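Ploltia Community Help
Hand-held grippers > Faults and safety

Jaws do not close fully, fault 37 recorded during garment folding

Posted by Ourania Moschos
Status: Answered

Our department uses two Ploltia hand-held grippers for household task recording. The present task is the folding of T-shirts on a bed. Since a firmware update in June, one unit has recorded fault 37 (jaw position mismatch) in the middle of a session. When this occurs, the finger pads stop short of each other and the garment slips out of the grip. The trigger continues to move freely.

The unit had completed 1032 cycles when the fault was first recorded and stands at 1073 at the time of writing. The second unit has the same firmware and has not recorded the fault. 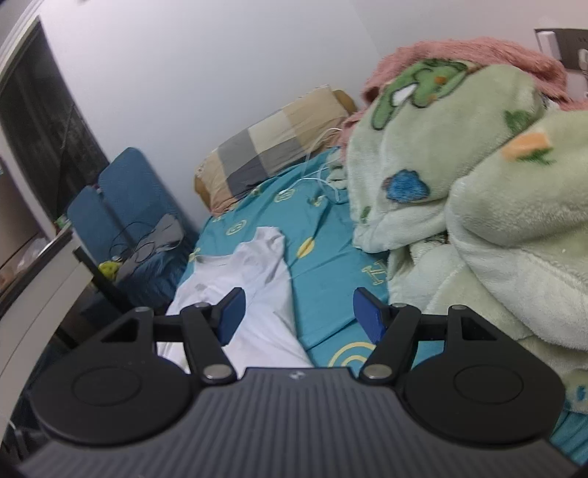

The following steps have been taken without result: restart of the unit, repeat of the zero-position routine, and replacement of both finger pads with new ones from the same supplier. Operators have been instructed to stop work when the fault appears. On one occasion an operator reached between the pads to free a sleeve and the jaws closed on a fingertip. No injury resulted, but the matter has been entered in our safety log.

I would be grateful for advice on two points. Is the fault mechanical, or does it come from the update? May the unit remain in service in the meantime?

3 answers

Joonas Lahtinen
Accepted answer

The unit should be withdrawn from service until the linkages have been inspected. Fault 37 is recorded when the left and right sides report different positions. A worn or contaminated pivot will produce this, and lint is a frequent cause in work with cotton garments.

Switch the unit off and remove the battery. Open and close each side by hand and compare the resistance. If one side drags, clean the pivots with a dry brush and check each pin for side play. Do not apply oil, as it collects further lint. Repeat the zero-position routine with the jaws empty.

The update may still be relevant - it narrowed the permitted difference between the two sides, so a unit that previously passed may now record a fault. Reverting to the earlier version would only hide the wear.

As to the fingertip, the battery must be out before any hand goes between the pads. A fault message does not mean that power to the jaws has been removed.

Chevalier

Same fault on ours. We changed the cable and it went away.

Lomon_support_desk

Please state the hardware revision. On revision 3 the trigger sensor is a separate part and can be ordered under warranty.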